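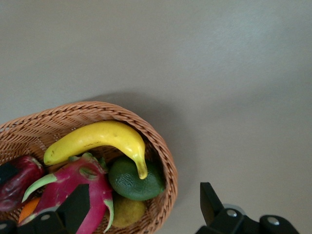 식탁 위 바구니와 모형 과일. 바나나가 맨 위.

식탁에 과일 바구니를 놓은 지 꽤 됐다. 먹는 과일이 담긴 적은 거의 없고 지금은 모형만 들어 있다. 지난번 글에 식탁 사진을 올렸더니 과일이 진짜냐고 묻는 댓글이 있어서 따로 적어 둔다. 모형이다.

바구니부터 쓴다. 연한 갈색과 주황빛 도는 황갈색이 섞인 타원형 바구니로, 촘촘하게 땋은 모양이고 테두리가 두툼하다. 이사 오기 전 동네에 Nistetti라는 작은 생활용품 가게가 있었는데 거기서 샀다. 원래는 빵을 담으려고 샀다. 그런데 우리 집은 빵을 봉지째 냉동실에 넣는 집이라 빵 바구니로는 두 번 쓰고 끝났다. 그다음에는 현관에서 우편물을 받았고, 그다음에는 욕실에서 수건을 담았다. 욕실은 습해서 금방 뺐다. 식탁으로 온 것이 작년 12월이다.

처음에는 진짜 과일을 담았다. 귤을 한 상자 받아서 바구니에 옮겨 놓고 오며 가며 먹었다. 귤 철에는 괜찮았다. 문제는 그다음이었다. 바나나는 사흘이면 점이 생기고, 아래쪽에 깔린 과일은 눌려서 물러진다. 둘이 사는 집에서 바구니를 늘 채워 두려면 먹는 속도보다 많이 사야 한다. 한 달쯤 해 보고 그만뒀다. 날파리가 한 번 생긴 것이 결정적이었다.

바구니를 치우니 식탁이 허전했다. 우리 집 식탁 상판은 무늬가 없고 밝은 회색인데, 빛에 따라 약간 베이지로 보이기도 한다. 닦기 편해서 골랐고 그 점은 지금도 만족한다. 다만 아무것도 안 올려 두면 사무실 책상 같다. 꽃병도 놓아 봤는데 꽃값이 들고 물 가는 것을 자꾸 잊었다. 화분은 흙이 떨어졌다. 그래서 모형을 찾아보게 됐다.

모형 과일은 값 차이가 크다. 촬영 소품용으로 나온 것은 비싸고, 아이들 소꿉놀이용은 싸지만 색이 단순하다. 나는 중간쯤 되는 것을 몇 군데에서 나눠 샀다. 한 군데에서 세트로 사면 편하긴 한데 같은 사과가 여러 개 오는 경우가 많다. 낱개로 파는 곳을 찾는 데 시간이 제일 많이 걸렸다.

제일 처음 산 것은 바나나다. 한 송이 말고 한 개짜리로 샀다. 노란색이 꽤 선명하고 겉에 광택이 있다. 갈색 기가 도는 잔점이 희미하게 들어가 있고 꼭지 쪽은 초록이 섞인 노란색이다. 점이 없는 제품도 있었는데 그건 너무 장난감 같았다. 바나나는 맨 위에 얹는다. 밑에 깔면 휘어진 모양 때문에 다른 과일이 자꾸 굴러서 몇 번 바꿔 보다가 이렇게 정했다.

용과는 Plukunex라는 온라인 소품점에서 샀다. 용과를 살 생각은 없었는데 배송비를 맞추려다 골랐다. 지금은 바구니에서 제일 마음에 드는 물건이다. 자홍에 가까운 분홍색이고, 비늘처럼 붙은 잎은 밑동이 분홍색이다가 끝으로 가면서 연한 초록색이 된다. 노란 바나나 옆에 두니 색이 잘 맞는다. 단점은 잎이다. 길게 튀어나온 잎이 있어서 옆 과일에 걸린다. 바구니를 비울 때 용과부터 꺼내고, 담을 때는 왼쪽에 먼저 자리를 잡아 준다. 순서를 바꾸면 바나나를 들 때 같이 딸려 올라온다.

진한 초록색 과일은 정체가 애매하다. 남편은 라임이라고 하고 나는 작은 아보카도라고 생각한다. 겉이 오돌토돌한 것을 보면 아보카도 같고, 크기를 보면 라임 같기도 하다. 살 때 붙어 있던 이름표를 버려서 확인할 길이 없다. 그 아래에는 탁한 연두색의 둥근 것이 하나 있다. 표면에 광이 없어서 반들거리는 바나나와 느낌이 많이 다르다. 레몬으로 쓰고 있다. 참외 아니냐고 한 손님도 있었다. 둘 다 바나나가 휘어 내려오는 자리 밑에 둔다.

전부 합쳐서 여섯 개다. 더 담으면 산처럼 쌓여서 식탁에 마주 앉았을 때 걸리적거리고, 적게 담으면 바닥이 보여서 초라하다. De Luca에서 나온 모형 포도도 살까 했는데 알이 떨어진다는 후기를 읽고 관뒀다.

관리는 별것 없지만 먼지가 생각보다 빨리 앉는다. 내가 하는 방법은 이렇다.

우선 과일을 다 꺼내 마른 수건 위에 늘어놓는다. 겉이 매끈한 것은 물기를 꼭 짠 천으로 닦고 바로 마른 천으로 한 번 더 닦는다. 오돌토돌한 것은 천으로 닦으면 먼지가 골에 남는다. 안 쓰는 부드러운 칫솔로 턴다. 용과는 잎 사이를 화장용 붓으로 쓴다. 잎을 젖히지는 않는다. 광이 없는 과일에는 물을 안 댄다. 예전에 다른 모형 하나를 물로 씻었다가 얼룩이 져서 버렸다.

바구니는 뒤집어서 바닥을 몇 번 두드리면 땋은 틈에 낀 부스러기가 나온다. 그래도 남는 것은 청소기에 작은 솔을 끼우고 약하게 돌린다. 물걸레는 안 쓴다. 한번은 Zullum에서 나온 목재용 오일을 발라 볼까 하고 안 보이는 밑면에 시험했는데 냄새가 며칠을 갔다. 그 뒤로는 마른 손질만 한다. 시간은 5분이면 된다. 식탁을 크게 닦는 날에 같이 한다.

식탁은 바구니를 들어낸 김에 닦는다. 밝은 상판이라 얼룩은 잘 보인다. 김칫국물은 바로 닦으면 지고, 하루 두면 베이킹소다를 묽게 풀어 올려 두어야 한다. 창 쪽은 빛이 세서 물자국이 유난히 잘 보인다. 마른걸레로 한 번 더 문질러야 안 남는다.

모형을 두면서 불편한 점도 적는다. 손님이 집어 드는 일이 있다. 작년 말에 일본에서 온 Kazuhiro Oda 씨가 저녁을 먹고 나서 바나나를 들고 한참 들여다봤다. 까려고 했던 것 같다. 그날은 진짜 귤을 따로 깎은 배와 같이 내놓았는데, 접시를 바구니 바로 옆에 둔 것이 잘못이었다. 이제 손님이 오면 바구니를 싱크대 옆 선반으로 옮긴다.

또 하나는 햇빛이다. 전에 창가에 두었던 모형 사과는 한쪽만 색이 바랬다. 바구니도 그대로 두면 그렇게 될 것 같아서 가끔 방향을 반대로 돌려 놓는다. 돌리면 용과가 오른쪽으로 가는데 그게 눈에 익지 않아서 결국 과일을 다시 담는다. 그러면 바구니만 돌린 셈이 된다. 과일 색이 변했는지는 아직 잘 모르겠다.

돈은 얼마 안 들었다. 비싼 것은 용과였고 나머지는 최대 1,000원 차이로 비슷비슷했다. 배송비가 과일 하나 값만큼 나왔으니 살 사람은 되도록 모아서 주문하는 편이 낫다.

진짜 과일은 냉장고 채소칸에 넣고 먹을 만큼만 꺼낸다. 바나나만 실온에 두는데, 식탁에 모형이 있으니 진짜는 밥솥 옆 고리에 건다. 남편이 아침에 식탁 쪽으로 손을 뻗었다가 다시 돌아서는 일이 아직도 가끔 있다.

다음에는 싱크대 옆 선반을 정리한 것을 올리려고 한다. 양념통을 바꾸는 중인데 뚜껑이 안 맞아서 반품을 기다리고 있다.

2021년 3월 6일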